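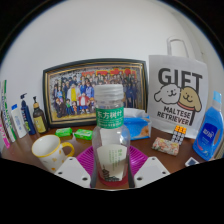 Ebise Zeleke asks why steeping time matters at all if the leaf is the same. Short answer: the compounds leave the leaf at different speeds. Caffeine and the light amino acids come out early. The heavier catechins lag, and those are what you taste as bitter.

My test setup is dull. 500 ml of water, one kettle, one scale, the same green tea from a July picking. Only the time and the temperature change.

Cold water slows everything, but it slows the catechins more. An overnight steep in the fridge tastes sweet and thin. Some people call that weak. I call it a different extract.
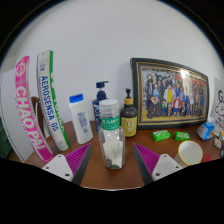

According to Randi Björklund, hard water ruins the comparison before it starts. Fair point. Calcium flattens the aroma and leaves a film on the surface. I switched to filtered water after batch 31 and threw out the earlier notes.

Oxygen is the other problem. Brewed green tea goes brown on standing as the catechins oxidize. Bottlers commonly add vitamin C for this – it oxidizes first, so the color holds longer.

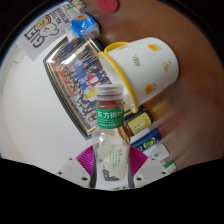 Clear plastic bottle, green label.

At home the fix is cheaper. Fill to the brim, cap it, keep it cold, drink it the next day. A pinch of vitamin C powder works too, but I can taste it.

Next round is roasted oolong at 40 minutes in the fridge against overnight. Da-eun Jeon has asked for the spreadsheet. It needs column headings first.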